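Rarport 302 Machine Housing Cover
Dark gray with white edge trim
Part group: Housings and guards
Supplied by: Bondgate Equipment, Ferkbridge depot

Overview
The Rarport 302 is a replacement outer housing for floor-standing workshop and stockroom machines built on the Vaughan base. It replaces the original cover without drilling. The top curves from back to front and has a gloss finish that wipes clean with a damp cloth. The front face slopes away from the operator, and the handle panel projects from near the middle of it in a lighter gray.

Dimensions and weight
Height of shell: 1,189 mm
Depth at base: 302 mm (the model number is taken from this)
Handle panel width: 156 mm
Clearance required at trim side: 139 mm

Clearance is measured from the outer edge of the white trim to the nearest wall or fixed pipe. Units installed in corridors should be checked against the local passage width before ordering. Door swing is not included in the figure.

Cable routing
The housing is designed for external cable routing. Corrugated conduit runs vertically beside the trim and is held by clips at the top and bottom. Conduit is not supplied. Internal routing is possible on the Vaughan base only, and the lower access plate has to come off first — allow extra time for this on older bases, where the screws are often painted over.

Fitting
Isolate the machine at the wall. Remove the four base screws and lift the old shell straight up. Transfer the handle panel if it is in good condition; the screw pattern has not changed. Lower the new shell over the frame, seat the trim edge first, then tighten the base screws in diagonal pairs. Do not use thread lock.

Use of the top surface
The top is not a rated shelf. Light items such as plastic bottles and small clips may be set down on it during work.

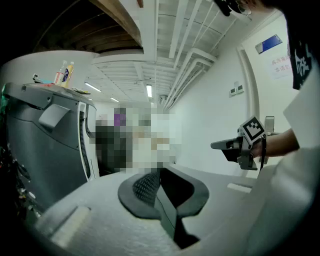
Solvent cleaners dull the gloss and must not be used on the trim, which yellows. Mild detergent is suitable for both parts. Scratches in the gloss can be reduced with a plastic polish, applied by hand.

Ordering
Quote the base serial number with all orders. Shells for bases made before the August revision take the short screw set, ordered separately. Handle panels and trim strips are stocked as spares.

Returns are accepted on unfitted shells in original packing. Technical queries: Mabli Kemeys, parts desk, Ferkbridge.

Page revised 2025-06-02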